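分类：收废品的日子 / 四月流水账

早上

六点不到就醒。窗外下雨，第一反应是纸板。昨天下午那批瓦楞纸还有半垛露在棚子外面，盖布只拉了一半。穿着拖鞋给Hrvoje打电话，响了很久，他说盖了盖了，昨晚走之前盖的，砖头也压上了。我说哪块砖头，他说门口那块。门口那块是挡门的。所以门一晚上没挡，风吹的来回撞，隔壁狗叫到半夜，难怪我进站的时候隔壁那位脸色那样。

算了。纸板没湿就行。

到站七点十分。雨小了。先看磅，归零，再归零，还是飘。前天开始飘的，早上冷的时候飘得厉害，过了中午自己就好。Hrvoje说是传感器那根线，我说是底下积了泥。昨天冲过一遍，今天又积了。今天没空再冲，先用标准砝码对了一下，记在本子上，差多少写多少。以后扯皮的时候有个凭据。

今天主要三件事：Charbonneau那车纸退不退，Orivis的合同签不签，Hullirstead学校的桶什么时候换。写在手背上的，洗手就没了，又抄到本子上。

七点半

Brayden Bergeron来了电话，Charbonneau收货那边的。口气倒是客气的，说上周送过去那车，抽检含水超了，他们要么整车退，要么按降一级算。我问抽了几包，他说抽了4包。我说4包都从哪抽的，他顿了一下，说车尾。车尾当然湿，那天装完车下了一阵，尾板那排就是淋到的，里面的都是干的，我自己摸过。他说流程就是这样，从尾巴上好拿。我说你们流程只看好拿的啊。他笑了，没接。

最后说再从中间抽一次，他下午给我回话。我让他拍照，拍探针的读数，还要把包号拍进去。他说行。

挂了之后想起来应该问运费的，要是退车运费谁出。合同里那条我一直没看明白，英文绕来绕去的。回头找Elin看。

记一下教训：下次装车车尾那排放塑料膜的包，纸放里头。或者车尾加盖。或者下雨就别装。第三条做不到，雨天太多了，Uvcombe这个地方。

八点多

开门，人就来了。第一个是那位每次拿一大袋易拉罐的老先生，罐子全部踩扁，按颜色分好，我说不用按颜色，他说他知道，他喜欢。然后问铝今天什么价。我说跟上礼拜一样。他说报纸上说涨了。我说报纸上的涨到我这里要过一阵。他不太信，不过还是卖了。

第二个是装修的，一车石膏板，上面盖一层纸板。我掀开看见了，不收。他说就一点。一点也不收，石膏进了纸里整包都废，上次就是这样，我跟Hrvoje拆了一下午。他骂了一句走了。走的时候在门口掉了两块碎的，我去捡的。

然后来了一个年轻妈妈，问奶粉罐收不收，盖子要不要分开。收，要分开，底下那层铝箔膜要撕掉。她很认真在手机上记。要是人人都这样就好了……写到这又有人按铃。

九点四十

Orivis的事。他们的人昨天发来第三版报价，打包机，立式的那台。第一版是买断，第二版是租，第三版是租完再买，每一版的附件都换一种排法，我看得眼睛疼。Isabelle一早就坐办公室里对这个，喝了两杯茶，第二杯没喝完就凉了。她拿荧光笔画了三种颜色，黄的是没问题，粉的是要问，绿的她忘了绿的是什么意思。

她挑出来要问的：

保养费算不算在月租里。第一版写算，第三版没写。
液压油谁换，多久换一次。
机器坏了停几天才给减租。
到期那笔尾款是固定的还是到时候再估。她觉得这条最要命。
租期里能不能换地方。我们这块地明年续不续还不知道呢，要是搬去Hullirstead那边，机器能不能跟着走，谁拆谁装，钱谁出。

我加了一条：铁丝。他们的机器只能用他们的铁丝还是随便买。老机器用的那种细的，一卷能用很久，便宜。要是只能买他家的，那月租再低也白搭。

Isabelle说铁丝这条她没想到。得意了一下。

她写邮件，我在旁边念，她嫌我念得乱，叫我出去看磅。

十点半

磅又飘。冲了，用的长水管，冲出来一堆玻璃渣、瓶盖，还有一把勺子。冲完好了。所以我是对的，是泥。Hrvoje说那是因为太阳出来了。随便他。

玻璃仓快满了，绿的那个。白的还有一半，棕的几乎空。每年这个时候都是绿的先满。叫车，车行说最早后天。后天就后天，先拿那个旧斗顶一下，旧斗底下有个洞，拿板子垫上。

顺便看了一眼塑料那边，PET和HDPE又混了，新贴的标签被太阳晒得发白，谁也看不清。得重新贴。上次说用油漆直接写在仓壁上，说了一个月了，漆都买了，在架子上。今天？今天不行。

十一点

Rosalinda Fajardo过来送学校那边的单子。她管Hullirstead那边几个点，跑得比我还多，车停在门口都没熄火。学校桶的事：现在用的那种盖子是翻的，小孩够不着，就把东西放在盖子上，风一吹满操场都是。她想全换成侧面开口的。一共20个桶，纸的和塑料的各一半。

我问预算谁批，她说她批一部分，剩下的找Elin Bevan。我说Elin今天下午来。她说那正好你跟她说。为什么又是我说。她已经上车了。

单子上还有一行，食堂想开始单独收厨余。我们不做厨余啊。她在旁边用铅笔画了个问号，跟我想的一样。回了个短信给她，说厨余要找堆肥那家，我们这里没有防渗的地方，也没有那个许可。她回了一个大拇指。

学校那边纸的质量倒是好，作业本、试卷、打印纸，基本干净。问题是订书钉和透明文件套。文件套最烦，小孩整套扔，纸在里面，要一张张抽。上学期我去讲过一次课，讲完那两周好一点，然后又回去了。Rosalinda说再去讲一次，带点实物，带一包打好的给他们看。一包那么重怎么带，带个小的，老机器能打小包，就是不齐。

想了一下讲什么：

文件套抽出来，订书钉可以留。
披萨盒有油的那半撕掉。
纸杯不是纸，不要放进来。这条每次讲都有小孩举手说可是它叫纸杯。
瓶子倒空，盖子拧回去。

四条够了，多了他们记不住，我也记不住。

中午

吃的昨天剩的饭，加了个蛋。站着吃的。Hrvoje吃三明治，坐在纸包上面，我说过多少次了不要坐纸包。他说这包是明天要拆的。什么叫明天要拆的，拆什么，然后才知道早上他打的那包里面进了一块地毯。地毯！他说传送带上看着像纸板，灰色的。明天拆。不，今天拆，明天又有明天的。

饭后拆包。剪铁丝的时候要站旁边，不能站正面，弹出来很快的。Hrvoje这点倒是很小心，他以前手背被弹过一下。我们一人一边剪，包散开，地毯在最中间，卷着的，还带胶。抽出来，剩下的重新进机器。老机器压到一半停了，按了复位，又动了。每次停我心里就咯噔一下。它要是在Orivis那台来之前罢工，纸就只能散着卖，散着卖的价……不想写。

一点一刻

Brayden回话了。中间又抽了，读数都在线里面。他照片也发来了，包号拍得很清楚，这个人办事还可以。结果是：车尾那排降一级，其他照原价。我说可以。运费不用出。松口气。

不过他顺嘴讲了一件事，Charbonneau下个月起要改验收，每车都抽，抽得多，而且加一项杂质，塑料膜、胶带都算。胶带！网购箱子上全是胶带，谁去一个个撕。我问标准多少，他说文件还没下来，下来了发我。又要等文件。

跟Isabelle说了，她马上说那更要看打包机带不带前面那段分选台。Orivis有一个选配，能站两个人挑。价钱在附件最后一页，字很小。她找出来念给我听，我没吭声。

先不急。先问问别家收纸的有没有一样的规矩，要是都改，那就没办法；要是只有他们改，那分一半给别人送。鸡蛋篮子那套。

两点

Elin来了。雨鞋，带了一盒饼干，放桌上自己先吃了两块。先跟她过合同里运费那条，她看了一遍，说意思是：退车的话，如果抽检合格是他们出，不合格是我们出，但没写谁抽、怎么抽。她说这种条款要补一句，双方到场或者拍照确认。我说今天就是拍照确认的。她说那就把今天的邮件存好，下次续约拿这个当样子写进去。

存了。文件夹叫"Charbonneau 重要"，里面已经有很多不重要的东西。

然后是学校的桶。她问单价，我没有单价。她问有没有比过几家，没有。她看着我。好吧，今天晚上找。她说钱可以从四月这笔里出一部分，前提是单子在月底之前交到她手上，三家报价，一张表，不要一堆截图。上次我给的就是一堆截图。

她还说能不能先换几个试试，别一下全换。先放门口和操场边，看小孩用不用。有道理。回头跟Rosalinda商量，她肯定不同意，她喜欢一次弄完。

Elin走之前去看了玻璃仓，说旧斗那个洞不行，板子垫着不行，人家拉走的时候会漏一路。我说就顶两天。她说两天也不行。后来Hrvoje找了块钢板，点焊了几下。焊完她看过才走的。

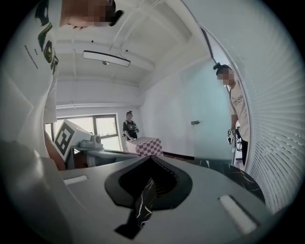
三点半

账。这个不能再拖了，四月的流水一直堆着。

今天上午进的纸板，磅单16张，有一张没写车号，字是Hrvoje的字，他想了半天说是那辆白车。白车有两辆。又去翻门口登记，对上了，是花店那辆。以后不写车号的单子我不收，跟他讲了，他说好。上个月也说好。

铝罐这边，老先生那袋单独记的，他每次要自己的小票，攒着，说年底一起看。

铜线有一笔价格开高了，是我自己开的，光亮线的价给了带皮的线。想不起来是谁了，追不回来，认了。在价目表上把两行中间画粗一点。

押金瓶那边对不上，差了一箱。我点了一遍，Isabelle点了一遍，最后在门后面找到，被桶挡住。白忙半个钟头。

算到后面发现邮费那栏有一笔344的，什么都没注。翻邮箱，翻抽屉，是年检磅的钱，记错栏了。挪到设备维护里去。挪完下面的总数全变，表格里有一个格子是手打的数字没用公式，害我又查一遍。谁打的？我打的。备注还写着"以后改公式"。现在改了。

四点五十

Orivis回邮件了，挺快。保养算在月租里，写回去了，下一版会补上。液压油他们换。停机减租要停满五个工作日，Isabelle说太长，要压到三天。尾款固定，这个好，她高兴得拍了桌子。搬家可以，拆装费我们出，先报价后干活。铁丝：可以自己买，规格对就行，不过用了别家铁丝出的故障他们不保。这句话等于又绕回来了嘛。

Isabelle的意思是再磨一轮，磨停机那条和铁丝那条，别的差不多可以签。我的意思是再去看一次真机器。图册上那台干干净净的谁家机器是那样的。他们说Uvcombe北边有一家超市后场在用，可以约了去看。我要看的是用了两三年的，看门的铰链，看油管接头那里渗不渗，再问问开机器的人，别问老板。

看机器要带的问题，先记这：

一包压多久，满一天能出几包。
门锁有没有卡过。
夜里停机早上第一下难不难起。
修的人叫了几天到。
吵不吵。隔壁已经有狗的事了。

还有地面。新的那台比老的重，棚子底下那块水泥靠里面有裂缝，能不能承得住要找人看。Isabelle说这个应该最先问的。是。应该最先问。没想到。明天打电话。

还有电。三相的线现在拉到老机器那里，新的要是放靠门，线要加长，加长要电工。老机器能不能折价也没谈，他们邮件里一个字没提。折不了就卖废铁，卖给自己，哈哈。

六点

关门。最后来了一个人，一个旧冰箱，说能不能就放这里。不能，冰箱要抽氟的，我们没那个资质，给他写了地址。他说那边关门了。我说那明天。他问能不能在门口放一晚。不能。上次心软放了一晚，第二天变成三个。

Hrvoje盖布，这次我看着他盖的，四个角都拉到地，砖用的是后面那堆，门口那块放回去挡门了。天气预报夜里还有雨。

回家路上买了牛奶跟电池。忘了买油漆刷。

晚上

桶的报价，找了三家，一家没有侧开口的，一家有，要等六周，一家有现货但颜色只有灰和绿。学校现在是蓝的纸、黄的塑料，换成灰的小孩肯定又乱放。可以贴大贴纸。贴纸在太阳底下会白，跟我们仓上那个一样。那就要带覆膜的。又是一笔。写进表里，表已经开了，三行，运费还空着，等他们回。

给Rosalinda发了消息，说Elin想先换几个试。她过了一会儿回：多少叫几个。我说你定。她说那就纸的全换。好吧，我就知道。

Charbonneau那个新规矩一直在脑子里转。想到一个办法，收的时候就分两堆，超市后场来的箱子基本没胶带，直接打包；居民送来的单独打，单独报级。这样最多一半降级，不至于整车都拖下去。就是棚子里要再腾一块地方出来，旧轮胎那个角可以腾，轮胎的人说来拉说了好久了。明天催。

明天：
打地面承重的电话
催轮胎
续约那条发给Elin（今天的邮件附上）
问Orivis超市后场几点能看，折价也一起问
仓壁上写字，漆在架子上，刷子！！
绿玻璃的车后天到，早上留个位，别让人停那
学校讲课的日子问Rosalinda
Hrvoje的手套破了，再领一双

茶又凉了。十一点多了，睡。雨开始下，听见了，盖布是盖好的。

最近写的
磅又不准的一天
石膏板为什么不收，再说一遍
学校讲课记：关于纸杯
老打包机修理小帐
玻璃分三色，绿的总是先满

联系：站内留言 | 文字版权归作者，转载请先打招呼 | 回到顶部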